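3.2 Baskets, boards and the bread left over

Second part of the table study, following on from the plates in 3.1. Same coding sheet, two columns added. 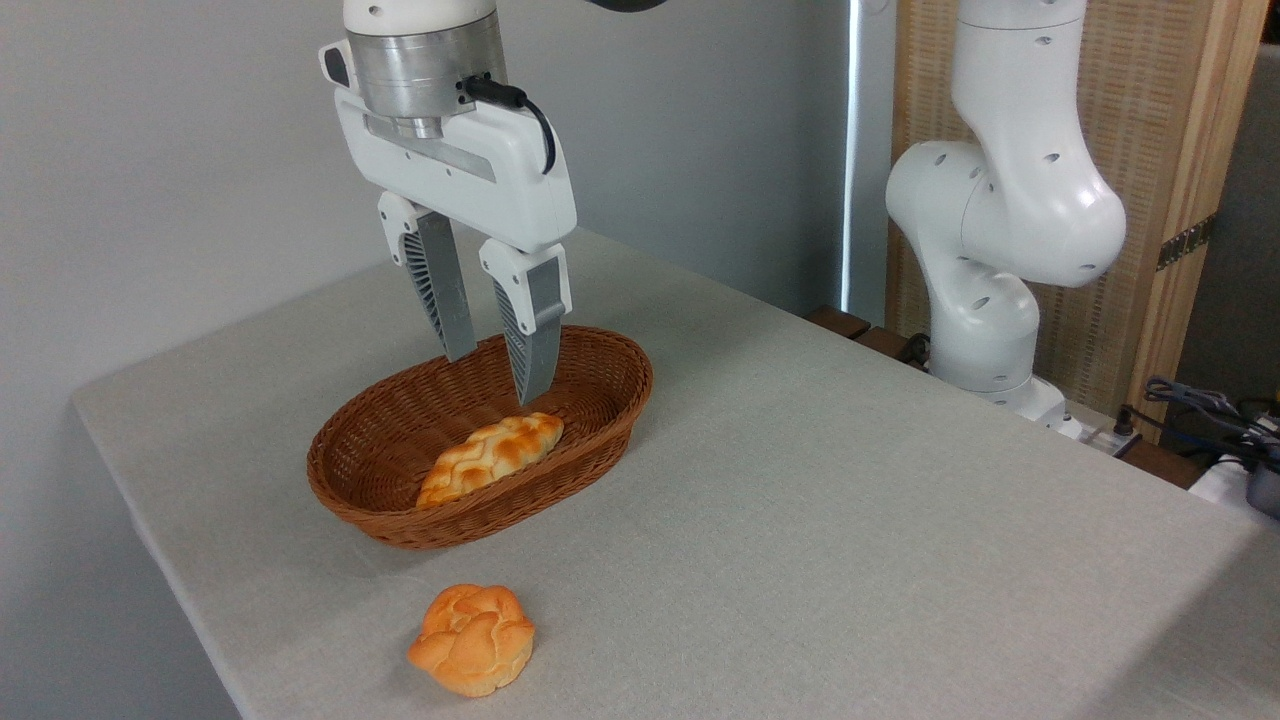 Figure 4. Oval basket with one long roll inside; round bun on the tabletop in front.

The question for this section is a small one. When bread is served in a basket, what counts as "in its place"? We had assumed the answer was obvious and wrote the first coding sheet accordingly: in, or out. Didn't last. Coders at the Bettencourt site wanted a third code almost at once, for bread resting on the rim, and the Givgate site asked for the same thing on the Tuesday call. So 3 codes: inside, on the rim, on the table. All the older entries were recoded before anything was counted, giving 3,848 placements in total.

Basket shape matters more than we thought it would. Oval baskets take a long roll lying flat, either along the length or on the slant, as with the roll in Figure 4. Round baskets mostly don't. A long roll in a round basket ends up propped against the side, one end up, and then gets coded as rim even where the person laying the table clearly thought of it as put away. We kept the rule strict all the same. Judging what somebody meant is not something we wanted coders doing at speed.

Weave and colour of the basket were noted but not analysed. Same for the crust. Early sheets had a column for "type of bread" with free text and we got 32 different words back, many of them for the same bun (knot, twist, roll, bap, cob, "fancy bap"). Collapsed to 2: long and round. Rough, but the two groups could be told apart by everyone, and agreement between sites improved once the old column was gone.

Table coverings. These were recorded becuase of crumbs. People seem readier to leave bread on a covered table than on a bare one, at least going by what they told us afterwards in the Fistton interviews. Coders marked covered or bare and left it there, with no attempt to name the cloth. Bread sitting straight on the covering was coded as table, whether or not it was near the basket. Distance was dropped after the pilot; coders were measuring from the rim, the handle or the middle of the basket depending on who had trained them.

A note on full baskets. It would be easy to say bread goes on the table when the basket has no room left. Some of it does. But there are plenty of entries with one item inside, one outside, and space to spare, and these are the ones we find harder to explain. The Zolteck sheets have a remarks box and the remarks are not much help ("saving it", "his", "for the soup"). We treat these cases separately in 3.3 and do not pool them with the overflow cases.

One limit to mention here. Baskets were coded once per table at the start of the meal, so anything that moved later on is missing. A second round of coding is planned for Febuary with a check at the end of the meal as well, using the same sheet and the same three codes.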